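5 February 2026

Bench session from nine, 385 on the log sheet. Checked the instruments before starting: jaw opening, wrist travel, pivot play. The left one has a slight lag on closing that I noted last week and have not traced. Efa Griffiths thinks it is cable tension. I would put it lower on the list, after the sheath, but she has done more of these than I have.

Worked on approach angle for most of the morning. With the left tool coming up from low and the right one coming down from above, the shafts stay clear of each other and the tips can meet over the tissue.

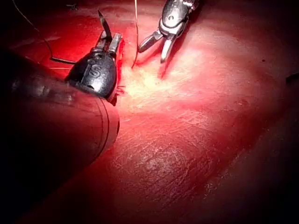

Depth is still my weak point. I tend to stop high and then correct, which costs time on every pass. Set myself 30 repetitions of open, lower, hold, withdraw, and wrote up the error for each. The second half was tighter than the first. Elbows too wide again by the end - lower the armrests tomorrow.

Afternoon lost to paperwork for Brakel. They want the log in their own format by April, with wrist angles in a separate column. Started the conversion and got as far as sheet 12. Bed by ten.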